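Garment Finishing Group, minutes of the June meeting
Held in the Plidura workroom. Meeting opened at 10.

1. Minutes of the previous meeting
Agreed without change.

2. Folding of knitted tops
The group discussed the folding sheet for light grey sweaters and sweatshirts. The current text tells the reader to lay the garment flat but does not say how the sleeves should lie.
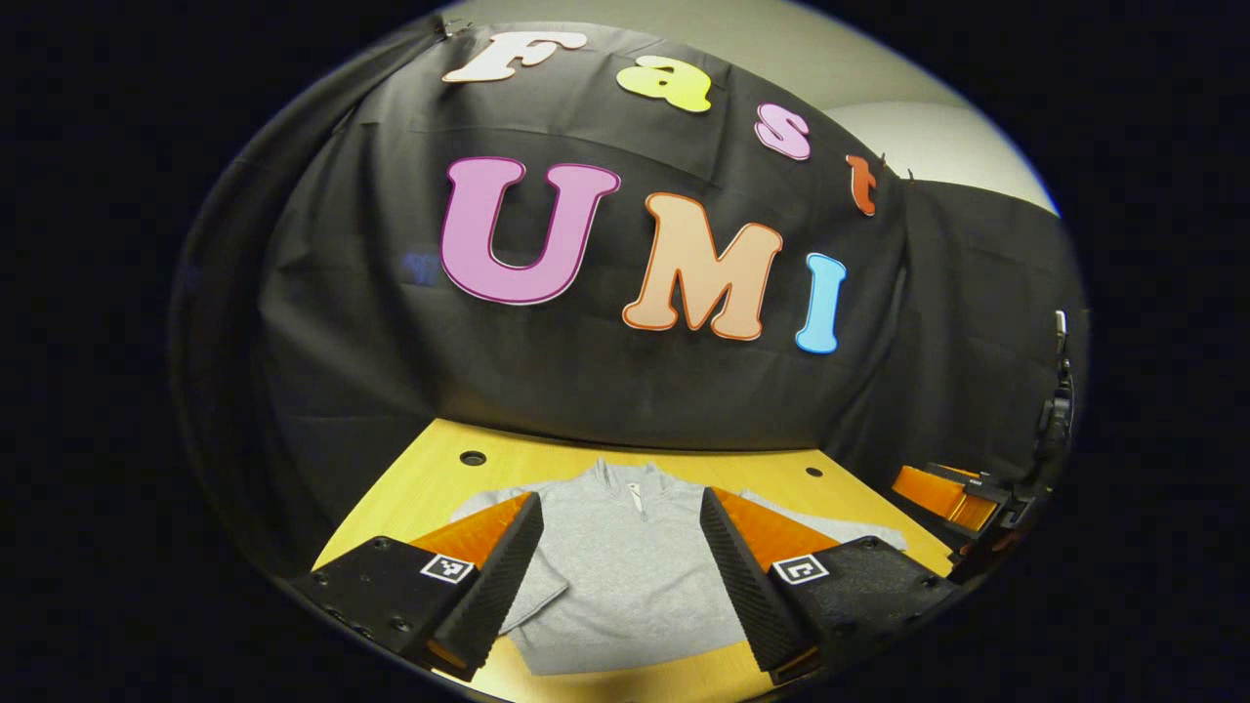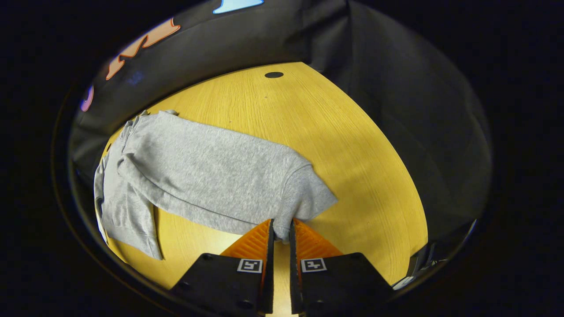 Grey knitted top on the wooden table, dark cloth behind.

It was noted that the two depots follow different orders. Mamer folds both sleeves in across the back before the body is folded. Ditis folds the body lengthwise first, with each sleeve taken in along with its side. Both methods give a pack of acceptable width. The Ditis fold leaves a thicker edge and the stack leans once it passes shelf height.

Agreed: the Mamer order to be used at both depots. Sleeves are to be drawn out straight by the cuff before folding. Creases in the body are to be smoothed by hand from the neckline towards the hem. The sheet will say "cuff" throughout, as "sleeve end" was read at Ditis as meaning the shoulder seam.

A request to add hooded garments to the same sheet was not supported. A separate sheet is to be drafted.

3. Table surface
The group considered whether folding tables need a cover. Loose yarn was reported catching at the rim of cable holes in the tops. Covers were thought to slip and to hide dirt. Agreed: no covers. Rims to be checked by touch at the start of each shift and any rough edge sanded.

4. Packing supplies
Chávez has quoted for 2000 clear bags in the medium size and 600 in the large. Delivery is in 2 lots. The medium bag was tried with a folded sweatshirt and closed without force. The large bag was not tried. Agreed: order the medium bags now, hold the large until a sample has been received.

The tape supplied with the last order did not stick well to the bag flap. To be raised with Chávez at the same time.

5. Labels
Carried over. The revised size labels have not arrived.

6. Any other business
Ditis asked for a second shelf unit beside the folding tables. Floor measurements to be sent to Plidura before the next meeting.

Actions
Folding sheet, revised text: Mamer
Hooded garments, first draft: Ditis
Bag order and tape query: Plidura
Floor measurements: Ditis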